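Subject: Re: Open day at Grovthorpe - who went, and was it worth the trip?
Date: July 2026
To: the Mollville automation list

> I could not come to the Grovthorpe open day because of work. Can somebody
> who was there write a few lines? I am mostly interested in the gripper
> session, and whether they let visitors try the tools or only watch. Also,
> did the Kanaujia people show their new software?

Hello all,

I was there for the afternoon, so I will try to answer. I missed the morning talks, and for those you will have to ask someone else.

The part I liked most was the session with hand-held grippers. You hold one in each hand and pick up small household things, and the movement is recorded to teach a robot arm later. The task was a simple one: small items and an open green box on a cloth. Thin things that lie flat are the hard ones. You must bring both fingers down low, one on each side, and close slowly.
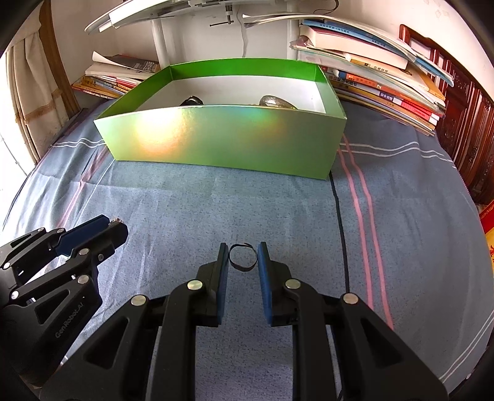 Can visitors try the grippers themselves?
Everyone who put their name on the sheet at the door got a turn of 10 minutes, with a helper standing near.

I had my turn quite late. My first feeling was that the tools are lighter than I expected, but my wrists got tired before the time was over. You also lose the sense of touch, so you look at the fingertips all the time. After a while I learned to move my elbow instead of bending the wrist, and it went better. The helper told me that most beginners close the fingers too early, and I did exactly this.

Watches were my favorite objects. A strap bends when you hold it, and the heavy part swings where it wants. With two hands you have one more problem - you must not bump your own other gripper over the box.

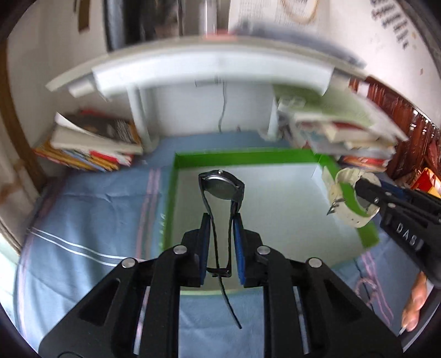

Two watches at the green box, a dark one and a white one, each held in a gripper.

About the software: yes, Kanaujia had a table, but they showed only slides. They said their set has 1,187 recordings so far and that they want more homes and more kinds of objects in it. I asked how they check for bad recordings. A person watches each one, and this takes them longer than the recording itself. I would like to hear from anyone on the list who has found a quicker way.

The Dreltach demonstration with the sorting arm started late and I saw only the end of it, so I will not judge. The room had 62 chairs and people were standing along the wall - come early if they repeat it. Parking was also difficult after lunch. The bus from Mollville stops 4 minutes from the gate and I can recommend it.

They plan to put the slides from June and from this visit on their page. I will send the address when I have it.

Best regards from Mollville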